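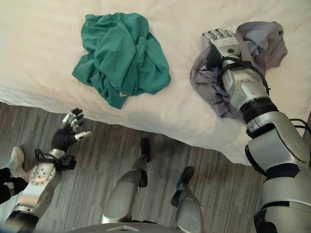 Solheim bedcover, white, size for double bed: review after seven months

I bought the Solheim cover in the shop in Cernerport, in the big sale they have there, and I have used it every day from that time. Before it I had two other covers, one from Inov and one very cheap from the market, so I can compare a little. I write this review because when I was searching I found only short comments like "nice, soft, five stars", and they did not help me to decide.

First, what I wanted. I rent a small apartment in Bukovton and my bed is not only for sleeping. I fold laundry on it, I pack my bags on it, and when friends come they put their coats there. So the cover must be easy to wash and not slide to the floor each time somebody sits on the corner. I also wanted white. My mother told me white is a mistake. I will come back to this.

Size and fit

The size on the package is correct, and I measured it before the first wash and again after. In the length it lost three centimeters after washing, and in the width almost nothing that I could measure. My mattress is quite thick, so the sides hang down less than in the shop, where the mattress is thin. If you have a thick mattress, take the bigger size. The difference in price is small, and I regret that I did not do it. On the side by the wall I pull it a bit shorter, so the side where people look has enough.

The corners are rounded at the foot end. I like this, they don't lie on the floor and collect dust. The Inov cover had square corners and I stepped on them many times at night.

How it feels

It is soft, but it has some body. My cheap cover was so thin that you could see every fold of the blanket under it. With the Solheim the bed looks made even if I did it in half a minute before work. It is not heavy. In winter I put a wool blanket under it, and in May I took the blanket out and used the cover alone for some weeks. For July it was too warm for me, but I am a person who is always warm.

One thing disturbed me in the beginning, a small noise when I moved, like paper. It went away after the second wash. I think it is something they put on the fabric in the factory. If you hear it, please wait with your complaint.

Washing

The care label says a cool wash and no dryer. I followed this four times and then one Friday I was in a hurry and I used the dryer in our basement, on the lowest program. Nothing bad happened, but the cover came out with many hard creases, and I needed to iron the part near the pillows. Now I always hang it. It dries in one night if the window is open. Over the door is not good, it leaves a line in the middle that stays for days. Better two chairs with some distance between them.

In a normal home washing machine it fits, but only alone. Don't put towels with it. The first time I put two small towels inside, and the machine could not spin correctly, it was jumping in the bathroom like an animal. 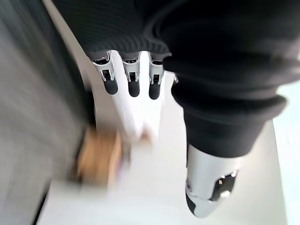
About the stitching I must be more critical. The long seam on the left side was good, straight and strong. The seam at the foot end had loose threads on the first day, I cut them with small scissors, and after two months a piece as long as my finger was open. I closed it by hand, it took me perhaps ten minutes, and it holds since that time. But for this price I don't want to sew. My Inov cover is older and all its seams are still closed, I must say this to be fair.

I wrote to the customer service. They answered the next day, very polite, and asked for my receipt number. Then they offered an exchange, but I had to bring the cover back to Cernerport myself, and the train costs me more than I could win. They could not send a new one by mail. So I kept it. If you live near the shop, it is maybe no problem for you.

White or not white

My mother was right in one third, I would say. Coffee went out completely with cold water and simple soap, because I was fast. A mark from blue jeans needed two washes. A mark from a pen is still there, very pale, and I turn this corner to the wall. Hair and small threads from dark clothes are easy to see, but they are also easy to take away with a brush, and on my old dark green cover I saw every bit of white dust, so for me it is the same work.

The color itself did not become yellow until now. Put it out of the direct sun when you dry it, this advice I have from my neighbor and I follow it without knowing if it is true.

Compared with Inov

The Inov is a little cheaper, has better seams and feels more rough. It also slides more. I had to correct it every evening, and with the Solheim I correct it perhaps two times in the week. The Inov comes in 16 colors and Solheim makes only white, sand and gray, so if you want something strong like red or yellow, you have no choice. For a child's room I would buy the Inov. For a guest room also, I think, where it is not used so much and the touch is not so important.

Price

I paid 2458 in the sale, and the full price is nearly double. For the full price I would not buy it, with this foot seam. For the sale price I would buy it again, the bigger size, and I would look at all the seams in the shop before I go to pay. Take it out of the bag, the people there allow it.

Good: soft, stays in place, rounded corners, washes well at home.
Not good: seam at the foot end, exchange only in the shop, few colors.

My rating is 7 of 10. If the seam opens again I will change it to six and write it under this review.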